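Gripper choice for laundry and cabinet handles: boxy two-jaw or rounded fingers?
Posted in Manipulation > End effectors
24 March 2019
Viewed 1,661 times

We run a two-arm setup for household tasks and are trying to settle on one gripper for both cloth and door pulls before we order more. The candidates are the Gudby parallel unit, the Skudon with the long fingers, and a Diekmann that we had on loan until November and may get back. The controller is a Plisov in all cases, running position control with a current limit on the gripper axis. No force sensor at the wrist.

The task list is short. Pick up a garment, bring it over the rim of a top-loading washer, release. Then open and close a lower cabinet with a bar handle. Both arms should be able to do either job, so we would like matching hardware on the two sides. 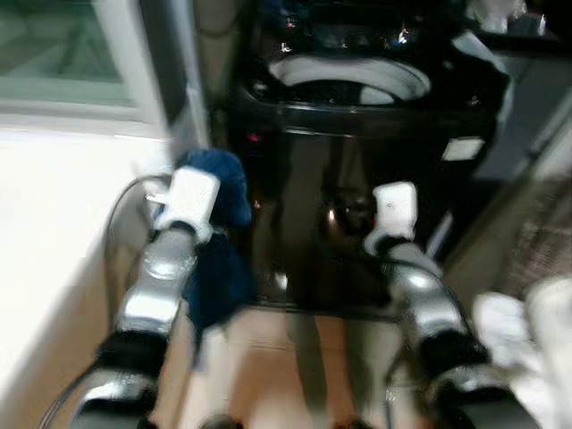
Cloth at the left gripper, right gripper in front of the washer.

What we see so far:

Cloth pickup is decent with flat pads if the garment is bunched. It is poor if the garment is lying flat. The pads close on the surface and slide off.

The release is the bigger problem. Thin cloth stays on the pads after opening, and we have to add a shake at the end of the motion. The shake costs cycle time and sometimes throws a sleeve back over the rim.

The head camera loses the cloth edge against dark appliances. A navy garment in front of a glossy black washer gives almost no contrast, and the reflections on the front panel produce false edges. We have tried raising the exposure. It helps with the cloth and ruins the white parts of the view.

I would like to hear from people who have compared finger shapes for this kind of mix. Jaw opening, pad material and camera placement are all open. Price matters less than having spare fingers available.

Posted by: twinarm_bench

gantryleft wrote:

We did a comparison close to yours, cloth on one side and hardware on the other, 22 grasps per condition. That is a small sample, so treat it as a direction and no more.

Flat pads were better on bunched cloth. Narrow rounded tips were better on flat cloth, as they can be pushed down into the fabric and closed so that a fold comes up between them. You need compliance in the vertical direction for this. If your only compliance is the current limit on the gripper axis, the arm will press into the floor with whatever the position controller asks for. Lower the stiffness on the last few centimeters of the approach.

On release: open to full width, pause, then retract straight up. Most of our stuck releases came from starting the retract before the fingers had stopped moving. We removed the shake altogether after that change. Smooth finger surfaces release better than rubber ones, but they give up some grip on handles, so check that the pull force on your door is within what the fingers can hold by friction. With a bar pull you can hook one finger behind the bar and then friction hardly matters.

Put a camera at the wrist. The head view is fine for getting the arm to the cabinet and not good enough for the last part, where the arm blocks its own target.

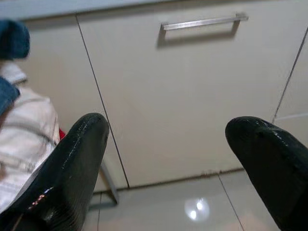

Does the wrist camera need to be recalibrated every time the fingers are changed?

The camera-to-wrist transform stays the same as long as the camera bracket isn't touched. What changes is the tool center point, so measure that again for each finger set and store it under its own name in the controller.

One more item on exposure. Lock it. Auto exposure on a wrist camera will hunt each time a shiny floor or a ceiling light reflection comes into view, and your edge detector will see a different image at every step of the approach. We fix it for white cabinet fronts and accept that dark cloth is underexposed. If you need both, store two settings and switch by task.

m_offset wrote:

Agree with the wrist camera. I would not bother with the Diekmann. Nice jaw, slow over the bus, and ours needed the fingers retightened all the time.

padwear wrote:

Whichever you pick, log the cycles. Our soft pads were rated for 3,000 closes by the shop that cast them, and we saw a drop in holding force at roughly 2,000. It doesn't show up as a failure. The garments just start slipping a little more often, and people go looking for the fault in the planner.

For the handle I would approach with the fingers one above and one below the bar, wrist rolled to suit, and check clearance behind the bar before you set the finger depth. If the finger is thicker than the gap between bar and door you can't hook it, only pinch it. Measure the gap with a caliper. We took it from the drawing once and the drawing was for a different handle.

Your flat-cloth problem may also be partly approach angle. Ours improved when we tilted the gripper off vertical and closed while moving sideways. I don't have numbers for that.

twinarm_bench wrote:

Thanks. We will try the pause before retract first, as it is only a parameter. Tool center points are currently shared between finger sets, so that gets fixed too. Does anyone have the Skudon running with separate current limits for open and close? The Plisov manual lists one value for both.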